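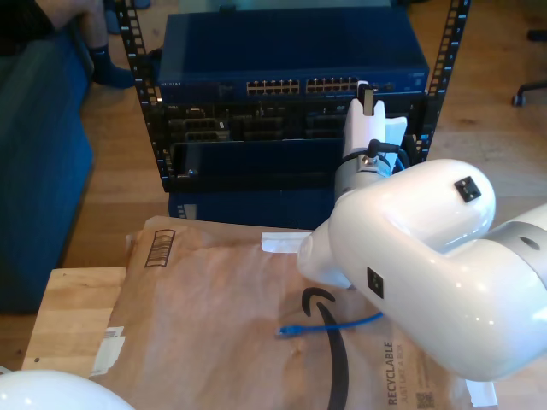 Re: Keviveck in January, cabin or powered site?

Lists > Coast and Country Stays > Archive > Keviveck in January

Last updated 10 Dec 2024

> Hi all, we've got two kids and a dog and we're looking at a week at
> Keviveck in January. The cabins at the Brusier end look lovely in the
> brochure but the powered sites are a fair bit cheaper. Has anyone done
> both? Also is Ranton worth a day trip or is it just a servo and a pub?
> Deposit is due soon so quick answers appreciated!

We've done both, so I'll have a go at this one. Three summers in the camper trailer and then the last two in a cabin (my back made that decision for us), and I'd happily go back to either.

The Brusier cabins are the older ones, up the hill behind the camp kitchen. They're small. The second bedroom is really a cupboard with bunks in it, and if your kids are past ten or so there'll be complaints about the top one. But the deck is gorgeous and gets the breeze in the afternoon, and you can hear the surf from bed. Ask for one on the far side of the road if you can, the near ones cop all the headlights when people come back from the club.

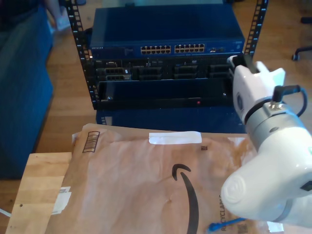

Linen was extra when we went, and you had to bring your own tea towels, so check that before you pay anything. We also got charged a $200 bond on the key, which came back fine but took ages. The dog is the tricky part! Dogs were okay on the powered sites and only in a couple of the cabins, and those two go first every year. I'd ring them, the online form doesn't have anywhere to put a dog.

Powered sites: go for the row along the creek. More shade, shorter walk to the good amenities block, and the kids can ride round the loop without you having a heart attack every time a four-wheel drive goes past. The flat ones by the entrance look bigger on the map but they bake, and there's a light pole that stays on all night. Take a long lead, some of the power boxes are miles from where you'd want to park.

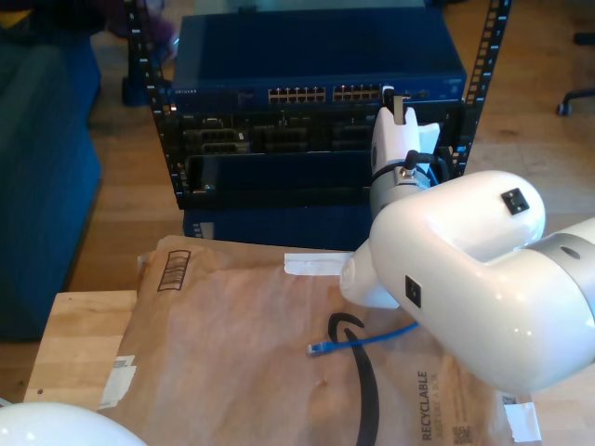 The other thing to think about is food. The kiosk does bread, milk, ice and a decent egg and bacon roll, and that's your lot. We do a big shop at Delacroix on the way through and fill the esky there. The supermarket is on the left after the bridge, with parking out the back that fits a trailer if you get in before lunch.

As for Ranton, yes, go! It's a bit more than a servo and a pub these days. There's a bakery that does a curried scallop pie, a nice little park by the river with a fenced playground, and an op shop where I got a whole set of enamel plates for $5. The market gets packed in January, I'd guess more than 500 people the morning we were there, so get in early or don't bother trying to park on the main street. Dogs were fine on a lead.

One warning about the drive over. The back road from Brusier looks shorter on the map and it's gravel for most of the way, with a one-lane bit over the causeway. We took it once with the trailer on and never again. Stick to the highway and stop for a coffee. 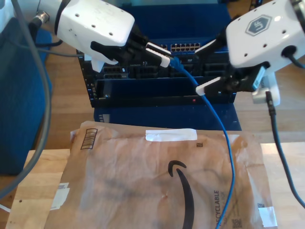
What I'd pick with two kids and a dog

Powered site on the creek row, no question. You'll be outside all day anyway, and the money you save will cover fish and chips for the week. If it rains solidly you'll curse me, but the camp kitchen has a telly and a table tennis table (bring your own bats, theirs have lost their rubber).

Let us know what you book. We're down there the second half of the month, so if you see a faded green awning with a windsock on it come and say hello.

5 replies | 2 shares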